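The shared room at Prama gets its light sideways, through one big window with dark metal frames and a pale blind, and from the tubes in the slatted white ceiling. It's a kind light for old chairs, which suits Resteo's tidy-up just fine.

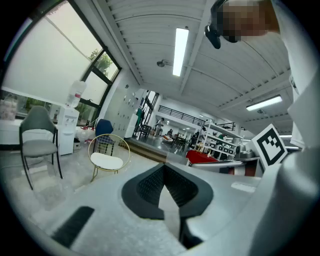

Leave the blind down till 11, was the advice from Vermeulen, and don't buy one more chair until you've sat in all the ones you own. Good sense, I thought, and I went off to find a seat – the gold one, naturally, with its plump cushion. My neighbours would pay 1,000 dollars for less comfort!
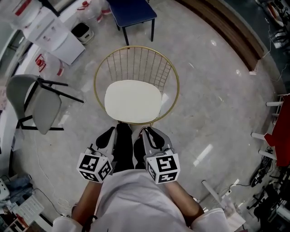 Gold wire chair and navy stool, with the water jugs still to be put away.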